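Clastunier Shared Workshop
Home Automation and Small Robots
Handout 4: The hand-held gripper, from printed fingers to first drawer runs

Issued March 12, 2024
Read before the bench session. Bring the finger pair you printed after Handout 3.

4.1 Scope

Handout 3 ended with a bare jaw carriage moving on its rail. This one covers fitting the fingers, setting the stroke, mounting the camera and making the first hand-held runs on a small drawer. Motors are left for Handout 5. Everything in this section is worked by hand through the trigger, and the only electronics are the camera and the position sensor on the carriage.

The design is the Zulley pattern, revision C, with the local changes listed in 4.3. If you have printed from revision B, your finger roots will be too narrow for the carriage slots. Shimming them with tape gives a joint that moves under load, and the calibration in 4.5 will not hold. Reprint.

4.2 Terms used

Finger: the flat printed paddle that touches the object. Two per gripper, mirrored.
Root: the end of the finger that sits in the carriage.
Inner face: the broad side of a finger that faces the other finger.
Stroke: the distance between inner faces at full open.
Toe: the inward lean of a finger toward its tip, measured with the jaw open.
Body: the printed housing that carries the rail, the trigger and the camera arm.

Some older Zulley documents use "stroke" for the travel of one finger. Halve or double as needed when comparing tables.

4.3 Local changes to the pattern

a. The finger is printed flat on its outer side. The stock pattern prints it upright, which puts the layer lines across the root, and two of the first workshop set split there.

b. The trigger return spring is the softer of the two in the Rekov hardware bag. The stiff one is fine for a motor and tiring for a hand.

c. The camera arm is shorter than stock. This brings both fingers into view at full open and gives up some of the background.

d. The body has a cable channel on the underside. Use it. A loose cable will pull on the camera plug when the wrist turns, and the plug is the weakest part of the assembly.

4.4 Fitting the fingers

Clean the root with a flat file until it slides into the slot under thumb pressure. It should stop against the shoulder without a visible gap. If it rocks, the slot is oversized or the root has been filed too far, and one of the two parts has to be printed again.

Insert both fingers before tightening either one. Close the jaw by hand until the inner faces meet. Sight along the closed jaw from the side. The faces should meet at the tips first, with a thin wedge of light toward the root. Tighten the left root screw, check again, then tighten the right.

A finger with no toe will meet along its whole face when unloaded and open at the tip when it grips something. On small objects that means the grip happens too far back, where the fingers are in the way of each other and of the camera. Toe is set by the angle of the root shoulder and can't be adjusted by the screw. If both fingers lean the same way, one of them has been printed from the wrong mirror file.

Leave the surface as printed. Sanded faces looked better and slipped more in the July trials. Paint fills the texture and wears off onto the object.

4.5 Setting the stroke

The target stroke is 76 mm between inner faces, measured at the tips. Open the jaw fully, hold it there with the trigger block, and measure with calipers. Adjust the stop screw at the back of the rail. One full turn moves both fingers, so make small changes and measure after each.

With the stop set, read the sensor at full open and again at full close, and write both values in the calibration line of the log file. A typical pair from the workshop units is 1038 open and 200 closed. Yours will differ. What matters is that the readings repeat. Cycle the jaw 10 times and read both ends again. If either end has drifted, check in this order: root screws, stop screw lock nut, magnet glue.

The log software assumes a straight line between the two readings. The true curve bends slightly near full close, where the magnet comes nearest to the housing screw. For drawer work the error can be ignored. For gripping thin card it can't, and there is a correction table in the appendix of the Zulley build guide.

4.6 Choosing a first object

The first object should be light, stiff and dull in motion. A small desktop drawer unit meets these conditions. It has one moving part, the part moves along one axis, and the end of travel is easy to feel. It can also be reset between runs by pushing the drawer shut.

Clear or smoky plastic units are cheap and common, but they are hard on a camera. The walls show what is inside and behind them, so an edge found by the software may belong to a divider or to something across the room. Highlights along the edges move when the camera moves. A run on a tinted plastic drawer is a better test of the method than a run on a painted one, and it will fail more often. Record both if you have both, and keep them in separate folders.

The knob matters more than the drawer. With flat fingers of this pattern, a short round metal knob offers a narrow contact on each side. The fingers must close square to it. If one finger arrives early it pushes the unit sideways before the other one touches, and a light unit on a smooth table will turn. Approach slowly over the last few centimeters and center the knob between the faces before you pull the trigger. 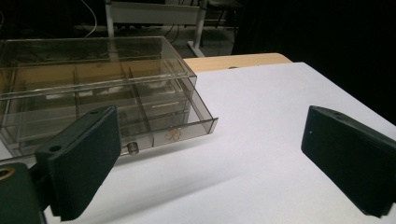
Fixing the unit to the table is allowed in the first session only. A strip of removable putty along the rear edge is enough. In the second session the putty comes off, and the free hand stays off the table as well. The gripper will later be carried by an arm with no second hand to help it, and a run that depends on being steadied teaches the wrong thing.

4.7 Light and table

Use a plain table surface, or cover a patterned one with a white board. Place the work so that the shadows of the fingers fall on the board and away from the knob. A finger shadow across the front of the drawer changes the picture at the moment of contact, when a clean picture is most useful.

One overhead light is enough. Two lights give two shadows per finger and a second set of highlights on any glossy object. Switch the camera to fixed exposure once the board is in view. On automatic it will chase the white of the board, then the dark of the room behind it, and the brightness of the drawer will jump from run to run. A dark background is acceptable. Lost detail there costs nothing, since the software crops most of it.

4.8 Run procedure

Start with the drawer closed and the gripper held at the near side of the table, jaw fully open.

Start the recording and wait for the steady tone.

Move toward the knob at an even pace. Keep both fingers in view the whole way.

Close on the knob. Stop squeezing when the trigger resistance rises. More force bends the tips outward and reduces the contact.

Pull straight back until the front of the drawer stands clear of the case. Do not pull to the end stop, as many small drawers have none and will come out.

Release, back away to the starting position, stop the recording.

A run in which the grip slips is kept and marked S in the log. A run in which the unit turns is kept and marked T. A run in which the operator corrects with the free hand is deleted. The Gatchalian script rejects any log with a missing mark, and its error message names only the folder, so enter the mark at once and do not leave it for the end of the session.

4.9 Faults seen at the bench

Tips cross when closed. Root screws tightened one after the other without a check between. Loosen both and repeat 4.4.

Trigger sticks halfway. Stringing inside the rail. Remove the carriage, scrape the rail with a wooden stick, refit dry. Do not oil printed rails.

Sensor value jumps while the jaw is still. Usually the plug. If reseating it does not help, look for a pinched wire where the cable channel turns.

One finger missing from the picture at full open. Camera arm rotated on its pin. The arm has a flat on one side, which must face the rail.

Drawer opens at an angle and jams. The pull is off axis. Stand directly behind the gripper and bring the elbow in.

4.10 For the next session

Hand in one calibration line and one folder of marked runs. Bring the gripper assembled, with the trigger block fitted so that the spring is not left under load in the bag. Handout 5 replaces the trigger with the Rekov servo bracket. Do not glue the trigger pin before then, as the bracket uses the same hole.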